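Sirkano Order Picking System for Produce Departments
Product overview — updated Nov 19, 2020

The Sirkano is a two-handed picking robot for grocers who fill customer orders from the sales floor. It works from the same open bins that shoppers use and carries an ordinary hand basket, so the store does not need to replace its displays or its baskets.

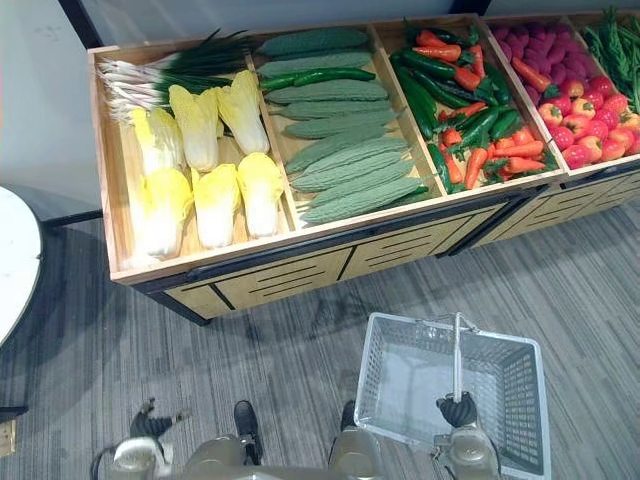

Orders reach the robot through Kando, the scheduling software included with every unit. A produce clerk reviews the list before picking starts and may hold back any item that calls for a person's judgment, such as ripe fruit or a special request. The clerk also checks each finished basket before it is released to the customer.

Hands
Each hand has jointed fingers and closes under software control. Grip settings are stored by item and can be changed by trained store staff from the Kando screen.

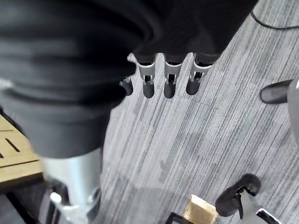 Effect on staff duties
Cividitz advises employers to settle new duties in writing before installation. At the Poon market, where the system entered service in June, clerks who had spent the early shift picking orders now spend it on trimming, stocking and customer service. "Our people wanted to know who would be responsible for a bad basket," says Puspita Pillai, produce manager. "We put that in the job description — the clerk signs off, and the clerk can stop the robot."
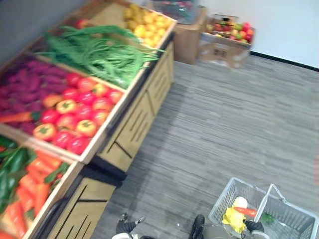
Shopping basket and produce stand during order picking.

Training and support
Operator training takes 2 days and is open to 30 employees per site. Service is scheduled every 4000 operating hours. Requests for a site visit should be sent to the Cividitz sales office, quoting part number 1937.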